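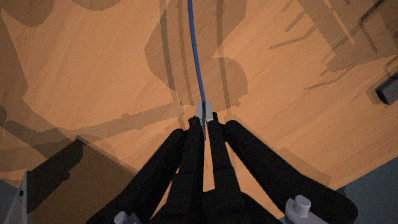

Getting through a thick book a little at a time

Home | Kitchen | Workshop | Reading Corner | Contact

If you are like me, you own at least one of those big page-a-day books, bought in January with the best intentions and parked under a lamp by spring. Mine runs to 844 pages and it sat on the kitchen windowsill so long that the spine faded. I have finished it now, and I want to pass along what helped, because most of it was plain housekeeping!

Keep the book where you already sit. I moved mine next to the coffee maker, and I read while the pot fills (one entry, sometimes two if I'm feeling generous with myself). A cheap cookbook stand holds it open and keeps it off the wet counter.

Use two bookmarks. One marks your place and the other marks the last passage you'd like to come back to. My neighbor Frida Hallgrímsson cuts hers from old cereal boxes, and they hold up better than the fancy ribbon kind, which fray and end up in the cat.

Write in pencil. A soft one, very lightly, and only in the margin. If you can't bear to mark a page, tuck an index card inside the back cover and jot down the page number and a word or two. My card says things like "319 - letter to a brother" and I know just what I meant.

Don't try to catch up. When I missed 7 days with a bad cold, I picked up at the current entry and let the others go. I did go back for them later, on a rainy afternoon, and enjoyed them all the more.

If the binding is stiff, open the book gently in the middle, then press down a few pages at a time from each cover, working inward. Kobe Postma taught me this years ago when he mended hymnals in Bolton, and I still do it with every hardcover that comes into the house.

And do give the jacket a home of its own. I keep mine flat in the linen drawer until the book is finished, then put it back on before the book goes up on the shelf.

300 shares | 7 comments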